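Greifervergleich: "Die weiche Tüte ist der eigentliche Test"

28. Dezember 2019 -- von Refilwe Shabalala

Mandla Motaung vergleicht bei Nurketti Greifer für kleine Packungen. Zwei Arme, ein Tisch, Ware aus dem Supermarkt. "Mit Holzklötzen haben wir im Oktober aufgehört", sagt er. 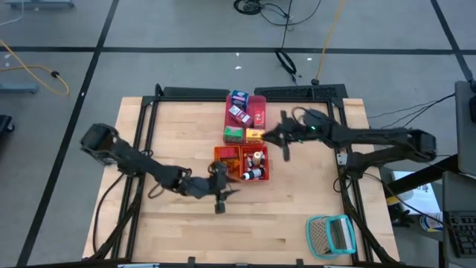 Versuchstisch mit zwei Armen, Schalen und kleinen Packungen.

Motaung will 200 Griffe je Fingersatz, vorher redet er ungern über Ergebnisse. Beim Runix-Satz sind es inzwischen 257. "Schmale Spitzen kommen gut zwischen zwei Schachteln. Bei Folie wird es schwierig."
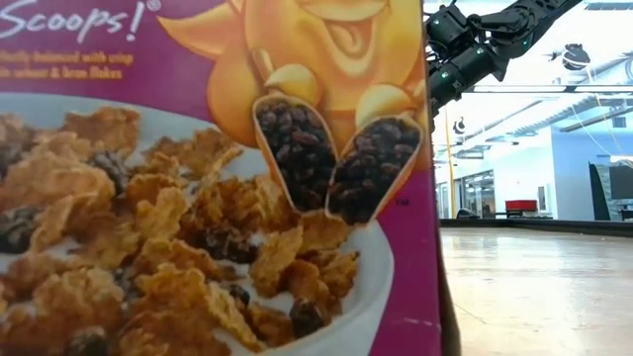
Die Steuerung stammt von Flestel. Drei Regler hat er ausprobiert, geblieben ist der langsamste -- er drückt Karton am wenigsten ein. 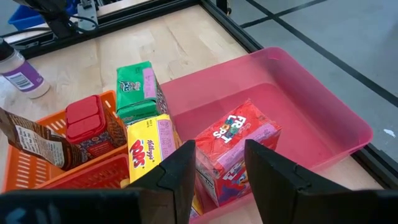 Und die Kameras? "Die feste sieht den Tisch, die am Handgelenk sieht die Kante, die ich greifen will. Auf keine von beiden würde ich verzichten."

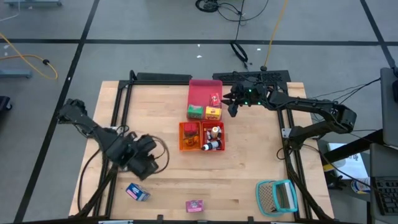
Rechter Greifer neben der roten Schale.

Als Nächstes kommt der Fingersatz von Mkhize an die Reihe.

Zuletzt erschienen:
Kabelführung am Handgelenk
Flestel: 5 Einstellungen für den Anfang

Kontakt | © 2019 | Nach oben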